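Gripper day at Plukbridge

I'd been bugging Mathias Zaugg for an invite to the Plukbridge demo room for ages, so when he wrote that April 14, 2024 would work I said yes before checking the train times (nine stops, bring a book). The plan was to try two sets of fingers on one arm, the Dollura soft pads and the Eder slim ones, and see which I'd want for our own shelf-picking project back home.

Ljubica Nedeljković runs the room, and she handed me coffee and the controller in the same minute. I love people like that! The table is set up as a little snack shop, with clear acrylic shelves and crinkly packaging all over, which sounds cute until you try to pick any of it. Clear plastic on clear plastic under ceiling lights is a mean test for a wrist camera. I spent my first few tries steering at reflections.

We kept one fixed camera on the table and one at the wrist, and I kept flipping between the two views. The fixed view is so calm, and great for lining up on the big stuff. The wrist view is where you find out what the fingers are doing, though half of it is fingers, so you learn to lean your head as if that helps (it doesn't, I checked).

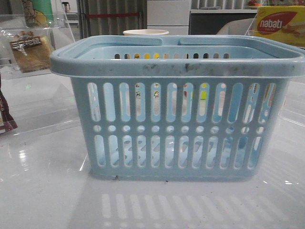
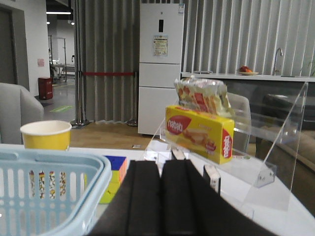
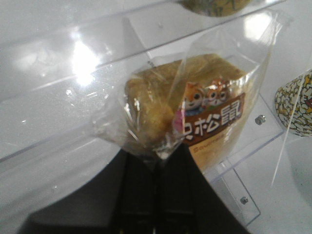 Snack table at Plukbridge: the fixed camera's view first, then two from the wrist, the last with a bagged pastry held by its twisted neck.

The bags were my favorite part. My instinct was to grab the fat middle, and Ljubica let me crush one pastry before she told me to go for the neck. Much better. The fingers only have to close on a bit of twisted plastic and the weight just hangs there. Boxes I'd happily give to either set. Mathias likes the slim fingers for tight gaps and he has a point, but I felt safer with the pads, especially when my approach was a little crooked, and mine usually was.

The controller was a Besier, and I have one complaint: the close button sits right next to the speed dial. I bumped it twice. Ljubica says they ran 200 picks on it last month and everybody bumps it. They want to reach 300 before they decide whether to keep it.

I managed seven clean picks in a row before lunch and was unbearable about it all through the sandwiches. Next time I'm bringing some of our own packages, mostly the floppy refill pouches, and Mathias has promised to leave the slim fingers on for the whole morning so I can't cheat.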